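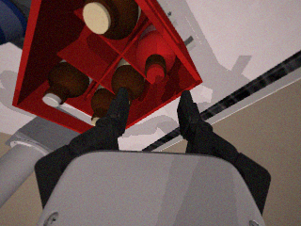

Week 6 handout: Comparing grippers in simulation

Welcome to the fun part of the course! Up to now you've moved an arm through empty air. This week it gets a rack, some bottles and a choice of fingers, and you'll find out how much a few millimetres of finger width can matter.

What you're comparing

Two finger sets, both on the same arm model and the same controller. The Ostutex set is narrow at the tip. The Kaneko set is wider and has more grip area. Load either one from the Tudo menu before you start the run, never in the middle of it (the joint limits don't refresh, and you'll chase a ghost error for an hour).

The wrist camera

Use the wrist view for the last part of the approach. A bottle lying in its cell offers you mostly a neck, and the cell walls leave very little room on either side. Colour catches people out too: a red bottle in a red rack almost melts into the partitions, so don't lean on colour thresholds alone. Try the depth channel and see what changes. I love this bit, the plots are gorgeous.

The room camera

Switch to the wide view when you plan the big moves. It's the best place to judge whether the elbow and forearm have room, and whether the open fingers are lined up over the top of the box before you come down.

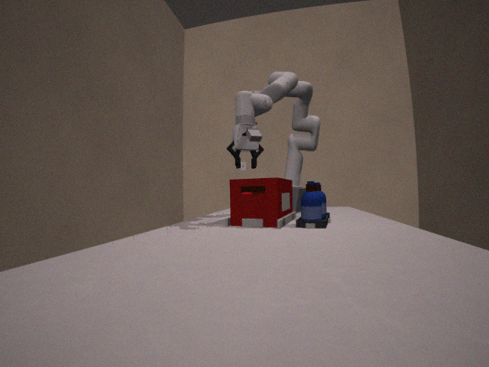

Keep your approach height the same for both finger sets, or your results won't compare. Start high, come down slowly, and log the finger gap at every step.

Runs and logging

Do 300 runs per finger set. Seeds are in the Rorkeck folder; start at 669 and count up. Save failed grasps as well as good ones, please! My own favourite plot last June came from a pile of misses.

For each set, hand in:
- success rate by cell position
- one plot of finger gap against time
- a short paragraph on which camera you trusted, and when

Due 28/04/2026. If your log file has fewer than 292 rows for either set, rerun the missing seeds before you submit.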